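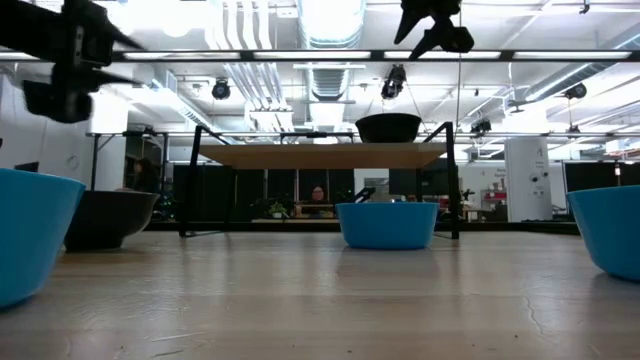 Blue and black bowls on the work table at Reladport, Steyn project.

1/ Cestunon – 2018-11-27. Members have asked us whether machines can do household and shop-floor chores yet. Our answer for this year is "a few of them, slowly, with a person nearby." This thread sets out what we tried at our Reladport site, what we recorded, and what we would advise a kitchen or packing shop thinking of buying.

2/ The Steyn project looks at one small family of chores: putting dishware where it belongs. Lift a bowl, move it, set it on a shelf or in another bowl, go back for the next. A dishwasher does the washing already. The clearing and putting away is still done by people in every member kitchen we surveyed in October.

3/ We chose bowls on purpose. A plate lies flat and a cup often has a handle. A bowl has a curved wall, a thin rim and a habit of sliding when it is touched on one side. A person corrects for the slide without thinking. A machine has to be told, or has to learn, that the bowl may have moved.

4/ The numbers first. We logged 1,614 attempts over 11 weeks. An attempt is one bowl picked up, carried and released in the place asked for. In 667 of them, the whole job was done with no person stepping in. The rest needed help at some stage, or were stopped. Attempts spoiled by a power or network fault are left out of both figures.

5/ We count strictly. If an operator nudged a bowl back into reach, the attempt was marked as helped, even when the machine then finished well. Several demonstrations we attended this year used a softer rule. Members comparing figures from different suppliers should ask which rule was used before they ask anything else.

6/ The most common trouble was at the rim. The grip has to come down with one finger inside the bowl and one outside. If the approach is a little too far out, the finger lands on the rim and pushes the bowl away. Too far in, and both fingers end up inside with nothing to close on.

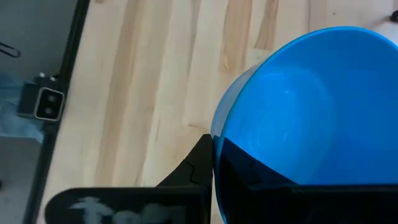 7/ Slowing the last part of the approach helped more than any other change we made. It also cost time. A careful pick takes long enough that a worker standing beside the table will want to reach in and do it. We ask operators not to, and we understand why they find this hard.

8/ Shiny surfaces are a known problem. Glossy plastic gives back the ceiling lights, and a bright spot on the inside of a bowl can be read as an edge. Dark bowls have the opposite fault: the machine may have trouble telling where the rim stops and the shadow begins. We kept the room lights on throughout, as a kitchen would.

9/ Raised surfaces were harder than the open table. Setting a bowl on a shelf asks the arm to lift higher, keep the bowl level and let go without dragging it off again. Working in the gap below a shelf asks for a low, flat reach, and the arm's own size gets in the way. A home cupboard is tighter than anything we tried.

10/ On two arms against one. Two arms allow one to steady a bowl while the other works. They also need to stay out of each other's path. Our planning software, Ulanero, settles this by making one arm wait. It is safe, and it gives away a good part of the time a second arm was meant to save.

11/ A word on "learning." The arms did improve during the project. They improved at the bowls and positions we had practiced. When we brought in bowls of a different width, results dropped for several days before they came back. A household replaces its dishes one at a time and never tells the appliance.

12/ Clutter deserves its own post. A real counter holds mail, a plant, a phone charger, somebody's lunch. Staff at the site now leave an ordinary object or two within the working area during some sessions. The rule is simple: the machine is to leave them alone. A bowl put away at the cost of a broken flowerpot is logged as a failure.

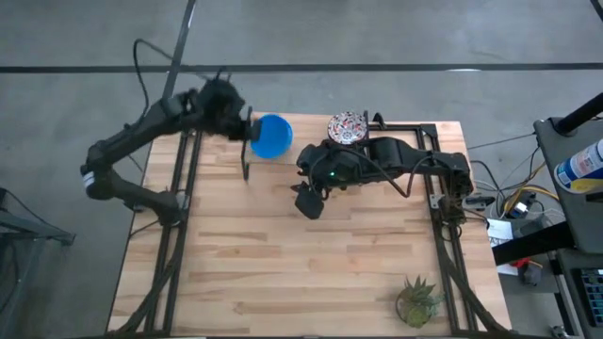

13/ What this means for a home. We do not advise any member to promise customers a general kitchen helper. The equipment needs a fixed mounting, a clear table and a trained person within reach of the stop button. Few homes can offer the first, and no home should be asked for the third.

14/ What this means for a shop floor. The picture is better here – the same item arrives in the same place, the light does not change much, and a short stop is an annoyance only. Sorting or stacking one kind of container is a fair candidate for a trial. Mixed bins are not yet, in our judgment.

15/ On jobs. We have been asked whether this work is meant to replace kitchen porters. On the present record it could not do so. Every session at Reladport was staffed, and the staff time per bowl was higher than if they had put the bowls away themselves. We will publish that comparison with the full report so that readers can judge it.

16/ If you are planning a trial, please budget for the parts that do not appear in a brochure: mounting, cable routing, lighting, spare fingers, and the hours spent putting things back where they started. Resetting the table took more of our operators' day than any other task. We did not expect this, and our first schedule had to be redrawn.

17/ We also suggest a written stop rule before the first day. Ours is 10 failed attempts in a row on the same item. At that point the session ends, the log is saved, and someone looks at the cause before the arms are run again. Without a rule, operators tend to keep going in the hope that the next one will work.

18/ Still open: wet dishes, stacked dishes that stick together, and anything breakable. All bowls in the logged attempts were dry and empty. Please do not read our figures as applying to a sink full of breakfast things. A small set of wet trials is planned for the next phase of Steyn.

19/ Member organizations may request the attempt log and the counting rules from the Cestunon office. Suppliers who would like their equipment tried under the same rules may write to the same address. Requests to visit the Reladport site should state the chore you have in mind and the items you would bring.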